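Leader Training Handout 3: Planning a Badge Outing
Bolger District Scouting, 2025-05-15
Presenter: Lajos Kovács

Before you book anything

Read the badge requirements with the cubs at a normal meeting first. Ask them which parts they want to do outdoors and write those down. Most nature badges can be covered in one outing and a short follow-up night, but don't try to fit two badges into the same day. The April group at Flastance tried it and finished neither.

Visit the site yourself. Walk the track at a cub's pace, find the toilets, and check where a car can get in if someone is hurt. Mobile coverage at Dunance Creek is poor past the second gate, so leaders there carry a radio.

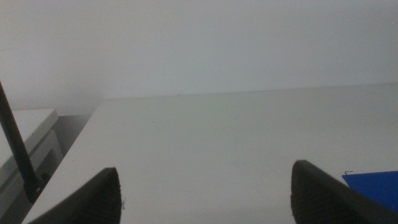
Permission notes go home three weeks ahead. Each one should give the start and finish times, the pick-up point, what to wear and who to call. Ask again about allergies and medicines, even if you already have the yearly form on file.

Group sizes

For work near water we use patrols of 7 cubs with 2 adults. One adult stays on the bank and does nothing else but watch. Parents can help, but they need their checks done before the day.

Running the day

Start with the boundaries and the whistle signal. Have the cubs repeat both back to you. Keep activities short – younger ones lose interest after a while and start throwing things. Let them record what they find in their own way, by drawing or writing. Anything living goes back where it came from before lunch.

Head count on arrival, before and after each activity, and again before leaving.

Paperwork

Keep the permission notes, medical details and site map together and give them to the leader in charge on the day. Brodie Ruawai holds the spare first aid kits and the key to the Kudora hall, and needs a week's notice for either.
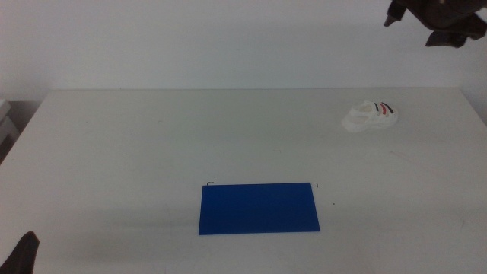

Blue folder on a white tabletop.

Incident reports, even for minor cuts, are due within 2 days. Quote our group number, 1362, on every form.

For next session: bring a draft plan for one outing at a site you know.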